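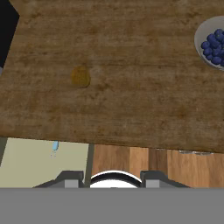

M. Pavlović

Chapter 5
Automation and the People Who Work Beside It

When a machine takes over part of a job, the rest of the job changes too. Tasks that were once done together by one person are pulled apart, and some of them are given to equipment. The people who remain may find that their day has a different pace, that they answer to a different supervisor, or that the skill they were hired for is used less often than before. This chapter examines those changes in one kind of workplace, the commercial kitchen, where automation has arrived later than in the factory or the warehouse.

Food is hard for machines to handle. A box on a conveyor has a known size and weight. A cookie may break, and a blueberry may be crushed by a grip that would do no harm to a carton. For this reason much of the planning is now carried out in simulation, where a gripper, a tabletop, and a few items of food can be set out on a computer and rearranged many times before any equipment is bought. Decisions made at this stage often settle how high a counter will be, how far apart items will be placed, and where a worker will be expected to stand. Kitchen staff are seldom present when these decisions are made.

The main case in this chapter is the Flolden central kitchen, which prepares breakfast trays and packed snacks for schools and care homes. The kitchen employed 120 people when it began planning its first automated station in January. Management described the purpose of the station as the relief of repetitive work, in particular the placing of small items on trays. Employees on the tray line agreed that the work was tiring. Many of them also regarded it as the part of the shift in which they could talk with one another, and they asked what would replace it.

Section 5.1 describes the tray line as it was before the change. Section 5.2 follows the planning period, including the agreement reached between the employer and the staff association on retraining. Under that agreement, each affected employee was entitled to up to 100 hours of paid instruction. Section 5.3 compares Flolden with Skania, a smaller kitchen in which the workers themselves chose which tasks to hand over. Section 5.4 considers pay grades, and asks how a job should be valued when its main duty becomes watching over a machine.

Key terms: task, job redesign, simulation, pace of work, retraining, consultation.

Before reading further, students should list the separate tasks that make up a job they know well. The list will be needed again in Section 5.2.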